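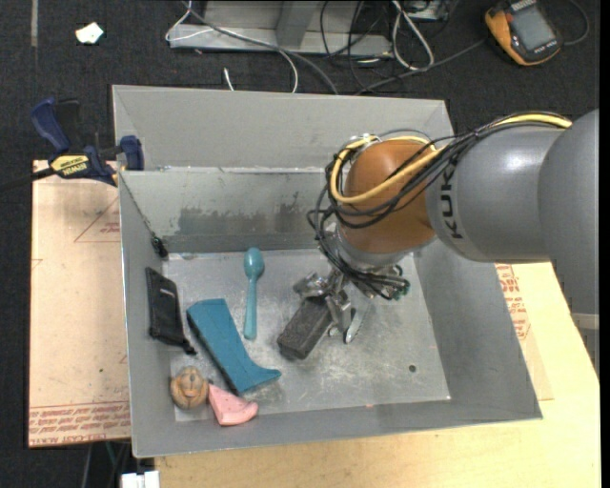
The worst fault we had on the bin-picking cell at Sastley was a loose cable, and I think the way we handled it says something about how small shops treat robot safety.

The arm is a KUKA and the gripper is ours, with the gripper wiring run along the outside of the arm. On 14 August 2018 a wrist move pulled one of those wires partway out of its connector. The signal that tells the controller the fingers are closed dropped out. The program took that as "open" and sent the close command again, and it kept doing so for 12 minutes. The motor got hot enough to soften its mount. No one was hurt.

Our log showed 184 retries. Every one was recorded as a normal missed pick, and a missed pick did not stop the cell. We had written it that way on purpose, to keep long runs going overnight.

The first report blamed the cable. The shop at Oller that does our wiring put on a better clip, and most people considered the matter closed. I don't agree. Cables on a moving wrist will come loose again, clip or no clip. The fault that matters is that the software could not tell a missing signal from an empty hand.

We now stop after 20 misses in a row, and a lost signal stops the arm at once. It took two days to write and test. It also costs us a few runs a month, and I have heard complaints about that, mainly from the Coetzee side of the project, where they want the pick numbers up.

My view is that a stopped robot in the morning is a fair price. Someone walks over, checks the plug, and starts it again. I would also like the wrist wiring checked by hand before each long run, with a name signed next to it. The Hitilwood cell has done this since November and it adds very little to their setup. We still haven't agreed to do it here.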